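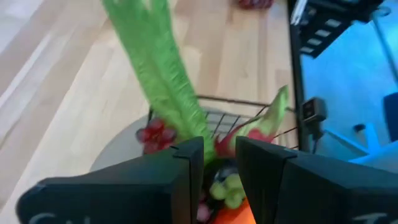
Katalin Bíró wrote in after my last post to ask whether plastic fruit ever gets properly clean, or whether you're just moving the dust from one grape to the next. She has a bowl of it on her sideboard that belonged to her aunt and she has never washed it.

It does get clean, mostly. I've been through our whole collection twice now, once in April and again over the last fortnight, and I have a reasonable idea of what works on the colours and what doesn't.

Some background for anyone new. We keep a lot of pretend produce. Part of it is toy food, the sort kids use for playing shops, and part of it is the more realistic kind that is meant to sit in a basket and look like something you could eat. The two used to live together in one big tub under the stairs. When the tub got too heavy to drag out I decided to sort it, and that turned into washing it, and that turned into this post.

The toy stuff is the easy half. It's plastic and you can put it in a sink. I use warm water, a squirt of dish soap and an old nail brush. Celery takes the longest for its size. Every rib holds a line of grey, and the leafy end is worse. Go along the ribs, not across them. I did ours in the laundry tub and it took me longer than the carrots and the capsicums put together.

Grapes are the other slow one. The green bunches show every mark and the red bunches hide it, so I always think the red ones are done before they are. Swish the bunch upside down in the soapy water first and then get in between with a cotton bud. Hang it up to drip. If you lay it flat, the water sits in the middle of the bunch and leaves a ring when it dries.

Don't use the dishwasher. I tried it with six pieces on the top rack on a short cycle and two came out a different shape from how they went in. One was a lemon and you could still tell.

For the colour, I bought a bottle of Bruvutano, which is sold for outdoor chairs. It took the yellow tinge off the paler pieces but left them slightly tacky for a day. I wouldn't bother again. Bicarb on a damp cloth did nearly as well.

The display fruit is harder work. A lot of it has paint on the outside, and some has a powdery finish that is supposed to look like bloom. Scrub that and it's gone. I took the finish clean off a plum before I worked this out, and it now looks more like a billiard ball. These days I use a dry make-up brush first, then a barely damp cloth, and I stop there. The leaves get the brush only. If a leaf has lost its shape you can hold it over the steam from the kettle for a few seconds and bend it back with your fingers. Mind your knuckles.

Hazem Shehata, next door, gave me a bag of extra citrus when he cleared out his garage. I was going to say no, but the leaves were better than the ones on ours, so I swapped them over. They just pull out of the top. A dab of Lerix craft glue holds them if the hole has gone loose.

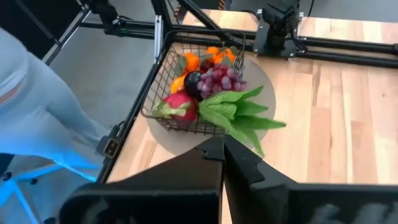

How do you stop a basket of artificial fruit from looking like a pile? Put the biggest piece in first and off to one end, set the grapes next, and fill in with the round fruit last.

I also try to keep the oranges from all landing on one side, though they roll and I don't always win. Leaves can hang over the edge. I used to tuck everything inside the wire and it looked like it had been packed for posting. A mat underneath is worth having too, as metal baskets can scratch a timber table if they get shoved about.

A wire basket is easier to keep clean than the cane one we had before it. The dust drops through, and you can lift the basket and wipe under it. The cane one held on to everything, including a fair bit of glitter from a school project. It has gone to the shed and holds pegs.

As for storage, the toy vegetables have their own tub now and the spare display fruit is in a cardboard box with tea towels between the layers. I've written the contents on the lid in marker. The celery doesn't fit in either, so it lies across the top.

Next job is the bread rolls. They're foam and two of them have gone crumbly underneath, so if anyone has sealed foam food with something that doesn't turn it yellow, leave a comment and tell me what you used.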